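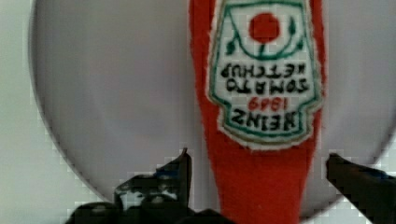
Red fabric bottle, label upside down

Re: [prarkdale-radio] Breakfast news bulletins from October

Hi all,

Thanks to everyone who read through the draft grid. Most of the replies were about the breakfast bulletins, so I'll stick to those and leave the Saturday music shifts for another message.

The short version is that the Sudus feed goes up in price in October and we either pay it, cut the number of bulletins we take, or read more of our own. At the moment we take 6 a day. The local ones are the part people ring us about, and they are also the part that falls over when a reader is sick.
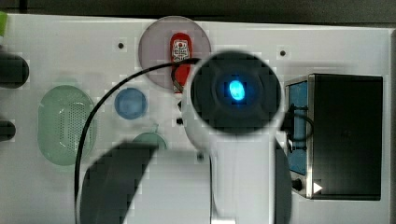
Tolera Gebru wrote on Sunday, June 28, 2026:

> I don't mind losing the mid-morning bulletin but please don't
> touch the 7 o'clock. It is the only one people out past Delaunay
> hear before they leave for work. If we go to local reading, who
> checks the copy? Last winter we ran the wrong road closure twice
> before someone phoned in. I would sooner have a short bulletin
> that is right than a long one padded out with weather. Also, is
> the extra $500 a month or a year? The draft doesn't say.

It's a month, and I should have put that in. I'll fix the draft tonight.

On the 7 o'clock, I agree and it stays. On checking copy, my suggestion is below. Please pull it apart.

1. The reader writes the script the evening before and puts it in the shared folder by 9. Anything added in the morning gets read aloud to a second person before it goes to air, even if that's over the phone.

2. Road closures and fire notices are taken only from the council or the fire service page, with the time of the notice written at the top of the script. If the notice is old, we leave it out and say where listeners can check for themselves.

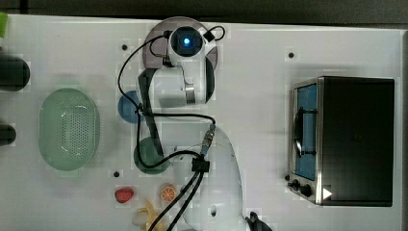 3. Corrections go out in the next bulletin, at the top, in plain words. We also note them in the log with the reader's initials.

I'd like to trial this for 4 weeks on the 7 and 8 o'clock bulletins and keep the feed for everything else. Jisero can switch back to the feed if nobody opens the studio mic by the hour, so we shouldn't get dead air – but it needs to be set up properly, and last time the changeover clipped the first few words of the headline.

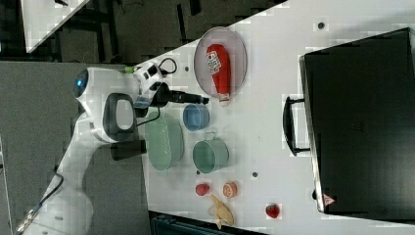

We would need nearly 20 people on the reading roster to make it work without wearing anyone out. If you can do one early morning a fortnight, reply to me off list with the days that suit. New readers are welcome, and I'm happy to sit in on your first couple of shifts.

Cheers,
Bulletin roster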